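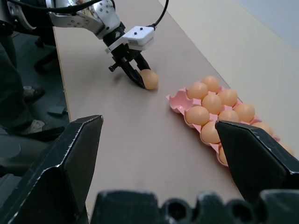
Trieste, Tuesday, November 24, 2020

What Readers Say About the Second Book: Reviews of Romance Series
Project report, Reading and Publishing course
Ada Bortolotti, Panagiotis Dervishi, Jae-hoon Geum
Supervisor: Flora Tennant

1. The question

Many romance novels are sold as series. Each book has its own couple, but the earlier couples come back in small parts. We wanted to know if reviewers of a second book write mostly about the new couple or about the old one. Our supervisor had the opinion that they write about the old one. We were not so sure, and Panagiotis expected the opposite.

2. Material

We chose 20 series, all in English, and all with at least three books already published. From the public review pages of the second books we copied 2,469 reviews. We left out the reviews that had only stars and no words. We also left out reviews in other languages, although Jae-hoon could read the Korean ones.

One series, Rankin, gave us more than 700 reviews alone. This is a problem for the balance, and we discuss it in part 4.

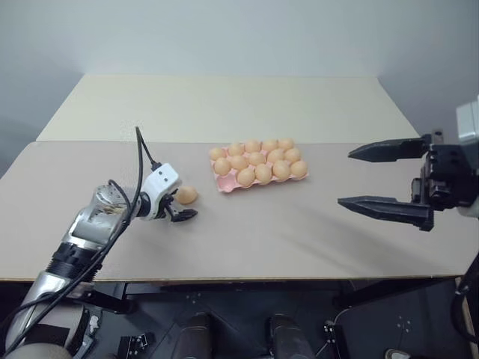
Pink egg tray on the table, one cup free.

3. Method

Each review was read by two of us and received one of four labels: new couple, old couple, both, or neither. When the two readers did not agree, the third one decided. We had most trouble with short reviews such as "loved it, need the next one now." In the first week we gave these the label "both," but later we changed them to "neither," and we had to read the first part of the material again.

We also marked if the review told the ending. We did not use this mark in the results.

4. Results

In most of the series the new couple has the largest group of reviews. The old couple comes first in only two series, Tela and Jasta. In both of them the first book ends without a wedding, and the wedding comes in the second book. Many reviewers of Tela do not give the name of the new hero at all. They call him "the brother."

If we take Rankin out, the order of the four labels stays the same, but "both" becomes a little smaller.

A thing we did not look for is the complaint about the blurb. Reviewers were often angry when the blurb promised an old character and he appeared only in one chapter.

5. What we would do differently

We should have written the rules for the labels before we started reading. We should also have noted the date of each review, so we could separate people who waited for the book from people who read the whole series in one weekend. Ada would like to continue with third books in February, if the course allows it.

We thank Ilir Petkov for his help with the spreadsheet.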